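Ticket 1389: comparing finger sets on the Trallbridge bench
Component: grippers, wrist and side cameras
Status: open, no longer blocking

Summary
We're trying the Gikeo fingers against our older Cimitz set on the two-arm bench, and I'm really pleased with how this is going! The fault I opened the ticket for is a late close on the left arm. The controller sends the command, the jaw answers when it feels like it, and by then the wrist has started to lift.

Step 1. Check the reach
Ran both arms to the middle from the Gazi controller, cup standing on the cloth between them, no grasp command. I wanted to rule out a cable pulling on the wrist at full stretch, so I watched the white bundle along the left arm all the way in. Nothing odd in the log. 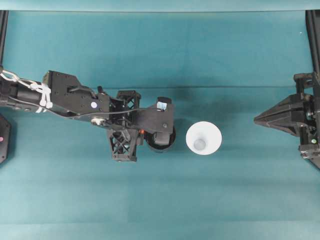
Step 2. Time the close command
Logged 200 open and close cycles with nothing in the jaws. 33 of them were late, every one on the left arm. Swapped the two motor leads over at the controller and the fault stayed with the left arm, so the Gazi output is fine (hooray, I didn't fancy sending it back).
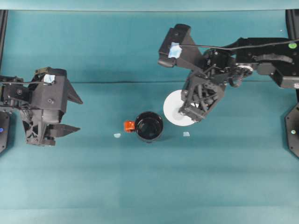
Late closes got much rarer once I dropped the status polling rate on the left bus. It had been set far too high in the July config and the close command was queuing behind it. I then moved on to handles, which is the bit I'd been looking forward to. The black mug with the orange handle is a lovely test piece, small blocky handle pointing left, and with the left gripper open and facing right you can judge the approach height before you commit to anything. Next to it the plate is a different job altogether, and I've given that one to the right arm for now.

Step 3. Thin walls
Same close command, force limit down to the lowest setting. One finger goes inside the cup and one outside, and I step the force up until the wall just starts to give. The wrist camera is brilliant for this, far better than squinting from the side.
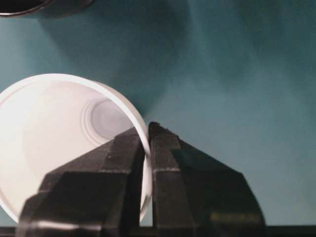
Wrist camera, cup on its side, rim held between the fingertips.

I'd keep the low limit as the default for anything disposable. The Cimitz set needs its own value, still to do.

Step 4. Side camera exposure
White things bleach out on this view, so the edge finder loses the side of the mug while the orange handle stays easy to pick up. Exposure is at 503 in the driver's own units. I'll try it lower before touching the lamps.

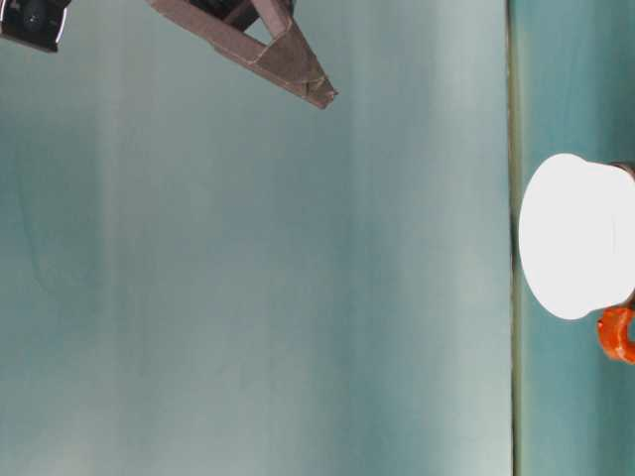

Jadwiga Jakubowski: Great news about the polling rate, I'd have blamed the motor. Could you rerun the cycles with both arms moving before we change the default? The right bus has the same July config and I'd like to see whether it starts to queue under load.

Reply: Will do, both arms, same number of cycles. I'll attach the log here and leave the ticket open until the Cimitz fingers have been through step 3.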